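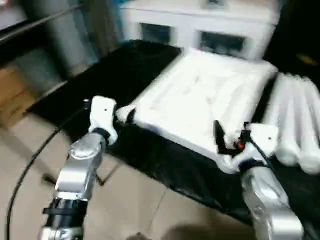 Unit 5: Folding, Rolling, and the White-on-White Problem
Household Organization, evening section
Instructor: Tala Bitar. Lab sessions: Adanech Chala.

Read before lab. Last term's group did not read before lab, and we spent most of an evening discussing what a long edge is.

5.1 Why we practice on white things

Put a white item on a black tablecloth and every crooked corner is on display. This is unkind and very useful. A patterned towel will forgive you. A big padded rectangle with puffy edges will not, and if it sits at an angle to the table, the whole room can tell from the door. For the practical, all work is done on black cloth. Bring your own whites. Cream does not count, as we established in April after a long conversation.

5.2 Padded items

Thick items have their own opinion about where the fold goes. Your job is to find that opinion and negotiate.

Lay the item flat and smooth from the center out. Do not pat it. Patting makes you feel better and does nothing for the cloth.
Square the near corners first, then the far ones.
Fold once, wait, and look at the rim. If one side stands up higher than the other, open it and start over.
Press the middle with a flat hand. A shallow dip is fine -- a trench is not.

Students always want to know how many folds. The answer is as few as the shelf allows. The Iston method asks for 3, and if you have a linen closet the size of Iston's, please use it.

5.3 Rolls

Rolls go side by side, all pointing the same way, along one edge of the work surface where you won't lean on them. Start each roll from the short end unless the shelf is deep. Keep your thumbs level. A roll that comes out cone-shaped was rolled by someone looking at something else.

Stacking: widest layer at the bottom. I used to leave this out of the handout as too obvious, and then I taught the course for a year.

5.4 Trays and dividers

Small things need walls. A tray with compartments saves you from the drawer where batteries, ribbon, and one mitten have formed a community. Decide what lives in each compartment before anything goes in, and write it down, even if it feels silly. Curved compartments are for loose bits you scoop out with your fingers. Straight ones are for anything with a length.

Tefera (see reading list) argues that a tray should be emptied completely every season. Flendow argues it should never be emptied, only corrected. They have been at this for 1,117 pages between them and I assign 19.

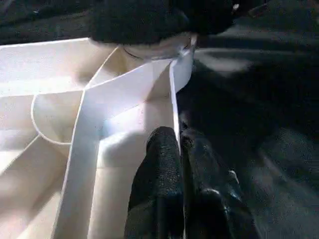
Fig. 5.2. White compartment tray with a rounded section and a thin white strip running across it.

Check any strip or divider for height before you settle on a layout. One that rides above the walls will catch on the drawer frame, usually when you are in a hurry.

5.5 For next time

Reading: Tefera, the chapter on shallow storage. Drarken is optional, and reads that way.
Practical: one padded item, one set of rolls, one tray laid out with a written plan. Due July 24, 2026, at the start of lab. Adanech grades the rolls and does not negotiate.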